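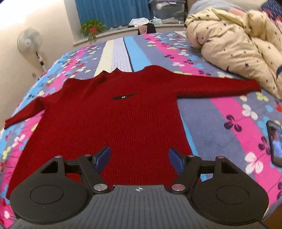

Chapitre 5
L'accueil, premier métier de l'hôtel

Poussez la porte d'un hôtel à sept heures du matin : le café passe, deux clients rendent leur clé, un troisième demande un taxi, et le téléphone sonne. Tout le métier tient déjà dans ce moment, et c'est un bonheur de l'étudier de près !

Ce chapitre suit le parcours du client, de la réservation au départ. Nous prendrons comme fil conducteur l'hôtel Romham, un établissement de 70 chambres situé à Grerdale, petite station thermale très fréquentée en septembre. Vous apprendrez à lire son planning d'occupation, à préparer les arrivées du jour et à tenir le cahier de consignes – un outil modeste, et pourtant passionnant quand on sait s'en servir. 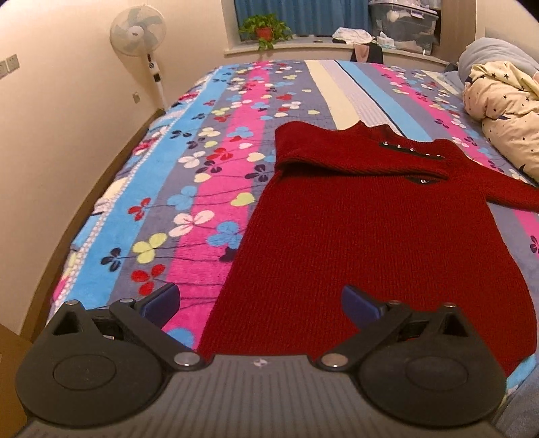 La deuxième partie aborde les situations délicates : surréservation, arrivée tardive, chambre 437 attribuée à deux familles le même samedi soir. Vous verrez que la solution commence souvent par une question bien posée au client.

Avant de continuer, relisez les définitions du chapitre précédent (arrhes, acompte, no-show). Elles reviendront dès l'étude du cas Hokari, page suivante, où vous tiendrez vous-même la réception pendant une soirée complète.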